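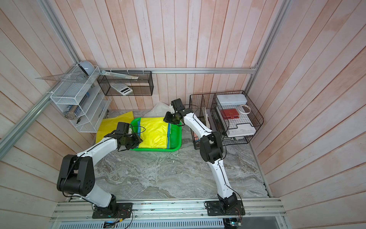 How does a pair of arms learn to tidy up? By being steered through the same chore by a person, over and over, while everything gets recorded, and then a program goes through the recordings and works out how to copy them.

That's the job at Vunix, in Komasthorpe, where the first big batch of recordings was finished in November. 103 of them so far, all on packing and unpacking. Folded plastic and a green basket, mostly. Stationery next.

Ebise Degefa runs the recording side. She says the folded stuff is the hard bit. "A box stays a box. Plastic sheet, you let go and it does what it likes. So we need a lot more goes at it than we thought."

Each go is short. Operator sits down, takes hold of the two hand controls, does the task, stops. Then the things get put back a bit differently and off again. Twisted round, pushed nearer the wall, creased the other way. If every try starts the same the program only learns that one start, and falls over the moment somebody nudges the basket.

Shifts are kept to 20 minutes at the controls, then a swap. Tired operators get jerky and the jerks end up in the recordings. Degefa has binned whole mornings for it, she said, though she wouldn't say how many.

Fumbles are a different matter. A grip that slips and gets put right on the second try is kept and marked as such. The team argued over this for a good while in the summer. Keeping them won, partly becuase the early version, trained on clean runs only, had no idea what to do when it missed. It just carried on with nothing in its fingers.

Checking is done by Dedon, a small outfit across the yard, who watch every recording back at double speed and tag the start and end of each step. They send back the ones with a dropped signal or a wrong label. Slow work, and the bit most likely to hold things up.

Money for the next stage comes from Tkachenko, the packaging firm, which wants to know if the same set-up could handle returned goods at its own site. No figure given. A trial there would need 3 more operators and Vunix is advertising for them now, no experience needed, steady hands and patience prefered. Hours are 2 till late.

Next batch starts once the control handles have been serviced. The left one has been sticking.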